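Home Articles Current Issue Archive About Contact

Reading time: 9 minutes

Print this article | E-mail this article

4. Dishwork and the people who do it

4.1 The job before the robot

The staff kitchen at Irgate serves an office of 60 people, and until November the dishes in it belonged to the two kitchen attendants. Both worked a split shift. The first half went to setting up coffee and breakfast plates, the second to clearing them, and the part in between disappeared into the sink. In our early interviews both attendants named loading the dishwasher as the task they would give up first. Neither minded washing. What wore them down was the bending, turning and bending again, with one hand always full.

We were glad to start there. Loading a dishwasher has an odd standing in studies of work. It sounds trivial, it appears on no job description we have read, and yet it asks for a long string of small judgments: which plate comes out first, where it goes, whether there is still room for the tall things. People who do it well do it quickly and find it hard to say how. That makes it a wonderful place to watch skill move from a person to a machine, and to see which parts refuse to move.

4.2 What the robot took over

The Ikeo platform works from one spot facing the open dishwasher, with the sink to its left. One arm reaches into the basin and the other is free to work over the rack. The Abubakari controller decides which hand acts, and the Skelel logging tool keeps a record of each attempt along with any help the attendants gave. By the close of the study that record held 2,000 plate transfers.

The layout matters more than we expected. A person stands between sink and machine and swivels. The robot stays put and divides the job between its hands, and so the attendants soon began to stack the sink differently. They leaned plates on edge instead of piling them flat, and they stopped dropping forks in among them. We had not asked for this. One attendant called it "setting the table for the robot," a phrase the whole team picked up and still uses. 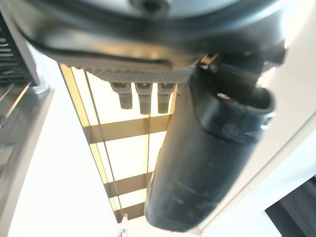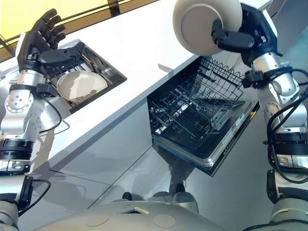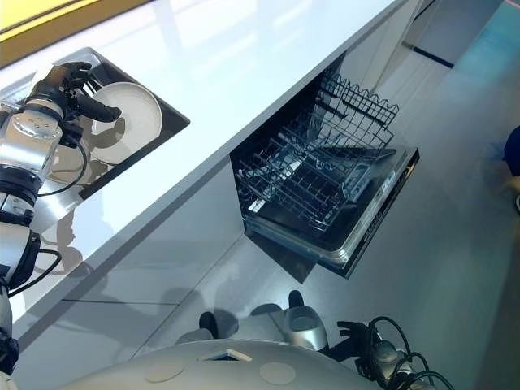
Figure 4. Plate handling in the Irgate kitchen. First panel: wrist view, with a gripper finger in the foreground. Second panel: one hand holds a large plate above the open dishwasher. Third panel: a hand grips a white plate in the sink.

The moment in the second panel of Figure 4 was the one the attendants watched most closely. A plate held upright over the rack still has to be lowered into a slot, and they could often tell from the angle alone whether the next step would go well. In the first week they stayed within arm's reach. By the third, they were glancing over from the coffee counter, and their predictions had become so good that we started writing them down. We find this one of the most exciting results in the paper. Two people with no training in robotics had built a working sense of the machine's habits, and they had done it by standing near it with other things to do.

4.3 What changed in the shift

The clearest change was in time. Each attendant gained 20 minutes per shift, counting the minutes spent on rescues and resets. Most of this went to the breakfast counter, which is now restocked twice in a morning. Some of it went to sitting down, and we count that as a gain too.

Other changes were mixed. The robot is slow, and on busy mornings the attendants loaded cups and bowls by hand before it began. Both said that waiting for it could be more tiring than doing the job. One missed the short stretch at the sink when no one asked her for anything. Her remark sent us back to our interview notes, where we found several hints of the same feeling that we had read past. A chore can also be a break from other people, and our time measures had no column for that.

We raised the point with the kitchen's manager, and the schedule now leaves one load each day to be done by hand, by whichever attendant wants it. On most days somebody does.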